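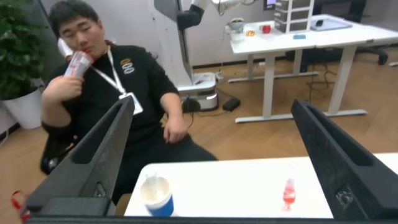 Cookies help us run this site. Accept / Manage

Home - Stories - Submit - About

August
by Jhun Talavera

The Color of the Thing

Almost midnight and Rodel still hadn't found the word for it. The color. Orange, fine, but orange like what? Ong wanted it in writing before the van came, and Ong did not take orange. Ong had sent back a whole report once over the word nice. So Rodel slumped in the dark chair with his badge on his chest and the plastic cup up against his face, eyes shut or as good as, and thought about soup. Tomato soup. No. Too thick. The paper cup with the blue band stood on the white table and he'd forgotten who poured it, or what for.

"You asleep?"

"Thinking."

"With your mouth open."

Vanareck had the top floor of the building and the bottom floor had the bakery, and at this hour the smell came up through the boards. Bread. Cruel, really. Rodel had eaten a mango at noon and then nothing. 30 samples since morning, every one of them written up, every one of them clear as tap water. Then the last two. Same batch, same water from the same well at Skondadero, and they came up like that. Like - what. Rust. Not rust.

His grandmother had drunk from that well. He hadnt told anyone. It wasn't on the form, the form had no box for grandmothers.

He got up. Sat down again. Someone down the room dropped a pen and swore at it.

"Marigold," he said.

"What?"

"Nothing. Wrong."

She used to let the bucket down slow so it wouldn't bang. 7 cousins in a line, barefoot, pushing. The water so cold it hurt your teeth, and she'd hold the tin up to the sun first, every time, squinting, before she let any of them near it. Looking for what? He never asked. You don't ask, you're six, you're thirsty.

So at ten past he did it her way. Took the tube over to the lamp and held it up and squinted.

And there it was. The hill road behind Girkon, after rain. The clay they used to slide down on flattened boxes, the stain that never came out of his school shorts. The hill was coming down into the well. That's all. Only the hill.

He was laughing before he got back to the table, two tubes, two racks, the beaker with its bit of yellow in the bottom, all of it lined up and waiting on one word.

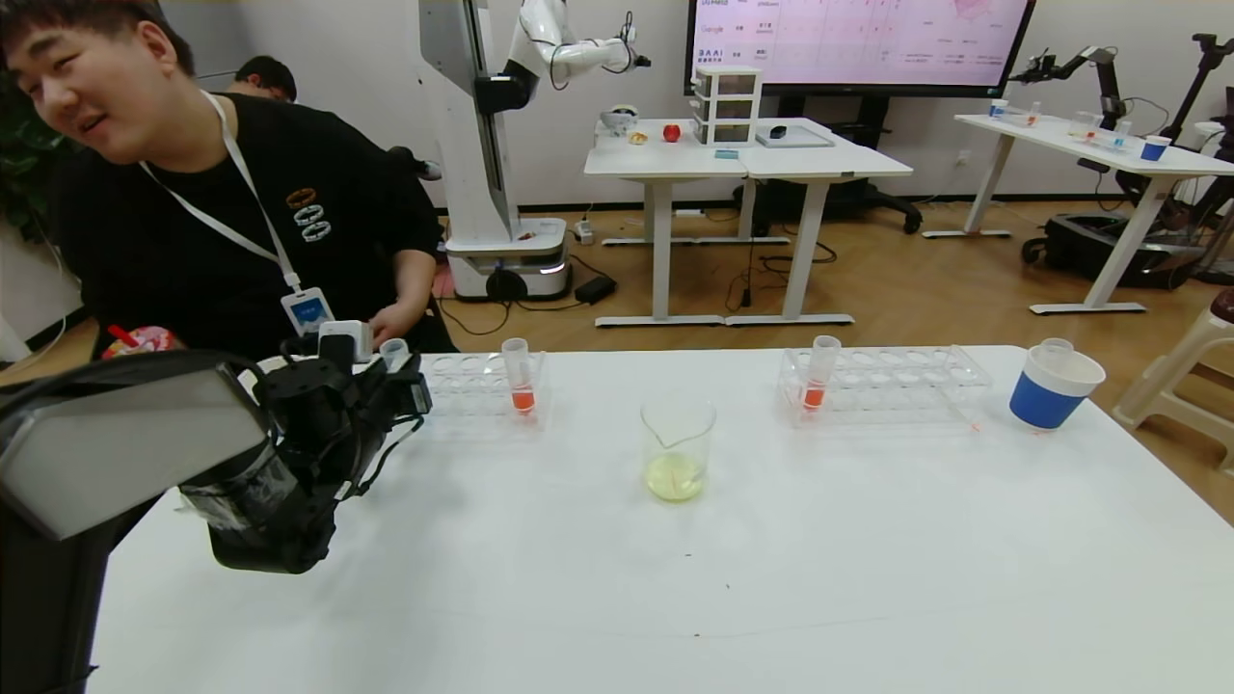
The Van

It came early, of course. Headlights up the wall, then the horn, then Ong on the stairs in her outdoor shoes.

"Well? What color?"

"Girkon road," Rodel said. "Wet."

She read it off the page, standing up, coat still on. Read it again. He watched the pen come out of her pocket and waited for it to go through the line.

"My brother broke his arm on that road," she said, and she signed at the botom.

Next story / Back to stories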